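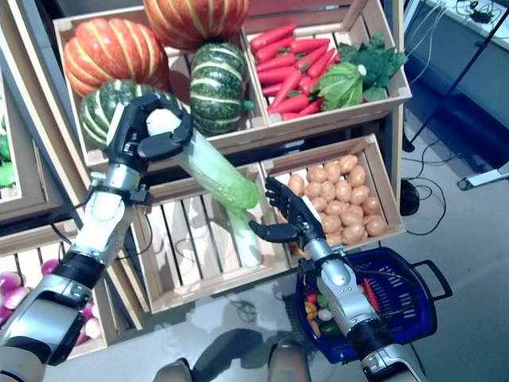 Budgeting for a two-armed picking robot in a training shop

Posted in: Equipment and Purchasing

Deolinda Cunha

I manage the equipment budget for the retail skills department at Sollham College. We have been asked to prepare a costed plan for one humanoid robot with two arms and fingered hands, to be used for picking fruit and vegetables from open crates into a shopping basket. The plan must be submitted in January and is to cover three years.

We hold two quotations. The Tresulero quotation is for outright purchase, with the hands included and 18 months of warranty on the arms. The Valente quotation is for a lease of 30 months, with servicing included but the hands charged separately. The purchase price is higher, although the difference narrows considerably once servicing is added.

I should be grateful for advice on two matters. First, which costs are commonly left out of a plan of this sort? Secondly, is it reasonable to begin with toy produce and to defer any spending on real produce until the second year?

Brandomthorpe Stores Training

We went through a similar exercise and our first plan was short by almost a fifth. The robot itself was priced correctly. The omissions were as follows.

Spare hands. Fingers and their cables wear sooner than arms do, and a hand sent away for repair can be absent for 6 weeks. We now hold one spare left and one spare right. Please ask both suppliers whether the hands are covered by the warranty on the arms. In our case they were not, and the wording was easy to misread.

Floor and fittings. A robot that stands on its own feet needs a level floor and clear space in front of the display. We paid for cable covers, an additional power circuit and the moving of one shelving unit. Crates set at an angle should be fixed to the shelving, as a hand reaching over the front board may push against it.

Staff time. Somebody must refill the crates, empty the basket and put everything back before each run. We had allowed nothing for this and it became our largest running cost after servicing.

As to toy produce, I would support your proposal. Toy potatoes and carrots do not bruise or spoil, and the same set can be used all year. I would, however, place a modest sum for real produce in the first year. Leaves tear and weights vary, and it is preferable to learn of any difficulty while the supplier is still obliged to attend.

shopfloor_clerk

Lease it. Prices come down every year and you can hand it back.

R. at Valley Procurement

The previous reply may be correct, but the lease should be read closely before it is relied upon. A term of 30 months does not cover a plan of three years, and you would need a figure for the final 6 months. Ask Valente to state the extension rate in writing, together with the charge for collection at the end of the term.

I would also request that each supplier demonstrate the task with your own crates and basket before an order is placed. Large items such as pumpkins and small ones such as potatoes call for quite different grips – a demonstration with a single object will tell you very little. We asked for 3 items of different sizes and made the result a condition of the first payment.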